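Pekard Refill
Thread

Bottles again, as a few of you asked how I get through the collection bags before the June swap. Putting it all in one thread so I can link to it.

I take clear bottles with a screw neck. Coloured ones go back to the kerbside box. I've nothing against them, but people at the refill shelf want to see how much is left in the bottle and the coloured ones sit there for weeks.

Two sizes are worth keeping for us, 400 ml and 1,000 ml. The 400 is for washing-up liquid and hand soap, the litre is for laundry liquid and white vinegar. 2,000 ml bottles are too heavy once full and the handles on the cheap ones split. I've stopped taking them.

Caps come off first, all of them, before anything gets rinsed. A capped bottle that has been in a warm shed for a month smells, and you'd rather find that out by the back door than over the sink.

Caps go in a separate tub as I work. Most of the necks we get take one of two threads, so there is no need to keep each cap with its own bottle. Match them up at the end. If a cap has a liner that has gone soft, bin the liner and the cap with it.

Rinse twice with cold, once with hot. Hot tap is enough for anything that held drink. Oil bottles need soda crystals and an overnight soak and even then I only use them for soap. Thin bottles go out of shape with very hot water, found that out on a whole bag of them at Tarkier.

Drain upside down in the rack, then stand them upright for a few hours with the caps off. If you cap them too soon you get a film of wet on the inside and it takes days to go.

Labels. Three sorts.
The wraparound plastic ones: cut down the seam and throw away.
The paper ones: warm soapy water, 30 minutes, push off with your thumb.
The sticky plastic ones: hairdryer, slow pull from a corner, then a dab of cooking oil on whatever is left, then washing-up liquid to take the oil off.

On my last batch I left labels until after the caps, and I'd say that is the better order. A wet label with a loose cap rolling about is a nuisance. Both of these are uncapped and the one at the back still has its green label on.
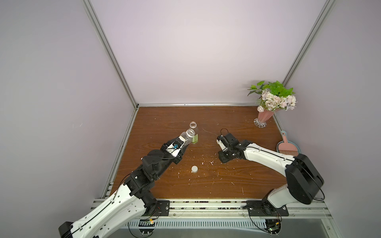

Pekard Refill Notes – Issue 30, p. 4

You can also see what the table gets like. Little white scraps and crumbs everywhere, and they stick to anything damp. Wipe down before the rinsed bottles come back to the table or you will be picking bits off the outsides.

A dry cloth first, then a damp one. Doing it the other way round just moves the bits about. I keep a dustpan brush for the edge where the table meets the wall, as that's where it all ends up.

Check the neck of every bottle with a fingertip. Any chip or sharp seam, it goes in recycling. Same for cracks at the shoulder. Look at it against the light, you won't always feel them.

Then the fit test. Fill a third full with water, cap on, turn it over above the sink and hold it there while you count to ten. No drips, it goes in the crate. If it drips, try another cap. If it still drips, the neck is the problem and the bottle goes.

Crates are marked by size at the end, not by what was in them. We did it by contents last year and ran out of vinegar bottles while the soap crate was full of the same thing.

New labels are masking tape and a marker. Contents, month filled, nothing else. I did try the printed ones from Montes. They look smarter but they curl at the corners in a bathroom and they're a pain to get off again.

Drop-off is the porch at Dikarau Road, before 6pm please. Leave caps on for the journey if you like, but rinse first. No milk bottles, no pump bottles unless the pump works.

We're shortest of caps for the 400s at the moment. If you have a drawer of odd ones, put them in a bag and bring them with you – I'll sort through them here.

Trigger sprays are a separate job. I'll do a thread on those when I've got the last lot unblocked.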